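Two grippers, one flat pad and one scooped

March 26, 2021

Brijesh Sandhu has spent most of the time since November comparing fingertip pads for hand-held grippers. He works standing up, a gripper in each hand, over a white board laid on a table.

"You learn more from holding them than from the spec sheet," he said. "My wrists learn it too."

His usual test is a small green object and a clear plastic container. He likes clear walls for the trials. "A pad that's too thick shows up right away at the wall," he said. 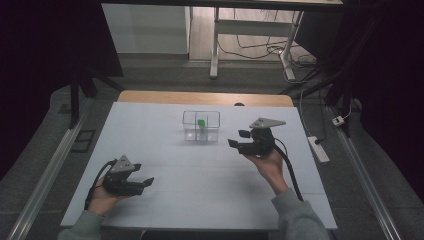 Cables and weight

The two designs under test are called Lalinel and Binau. Sandhu has logged 687 grasps so far and wants 1,000 before he picks one. The cables bother him more than the weight does. They hang past the wrist - fine for a short run, tiring after 96 tries.

"I'd trade a bit of jaw opening for a lighter cable," he said. "Mathur, the older model, was worse."

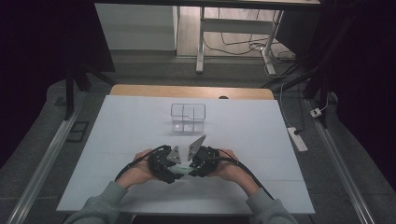 Minstead Manipulation Group, Hand Tools Team

Between runs he looks over the fingertips. One pad has a flat gripping face. The one opposite has a shallow curve scooped into it, and its edges are a bit rough. Each has 2 small screw holes on top, so a swap looks quick.

"The scoop is for round things," he said. "Flat against flat is still my pick for blocks."

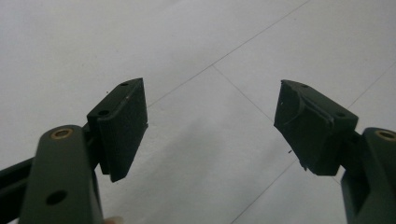
What comes next

Sandhu plans to try a softer facing on both sides - same shape, new material - and go back to the start of the list.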